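Pesa Road Moisture Probe - Set-up Guide
Section 2: Placing the probe under new pavement

Read this section before the crew starts paving. The probe must be in the ground before the asphalt comes, and moving it later means cutting the road.

1. Choose a low point of the road section. On a slope, choose the side where the water arrives first.

2. Drill the hole to the depth written on your site plan. Clean out loose stones by hand.

3. Lower the probe with the arrow pointing up. Do not hold it by the cable.

4. Fill the hole with fine sand and press it firmly. Large stones can leave air around the sensor, and then the reading is too low.

Caution: Do not drill before the utility lines are marked. The warranty does not cover damage to pipes or cables.

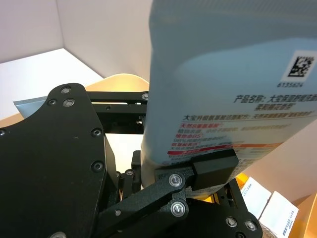 5. Bring the cable to the roadside box and connect it to the Hernitz logger. The green light must blink two times.

6. Enter the site code. For the test road at Fallska the codes are 1005 (north lane) and 1042 (south lane).

7. Wait 59 minutes before you save the first reading. The sand needs time to settle - an early value is not useful as a base.

Note: If the value keeps rising in dry weather, there may be a spring or a leaking pipe under the road. Stop the paving and inform the road engineer.

Questions about site codes go to Jade Pelletier at the Dervishi office.

Text last changed: 16 Feb 2021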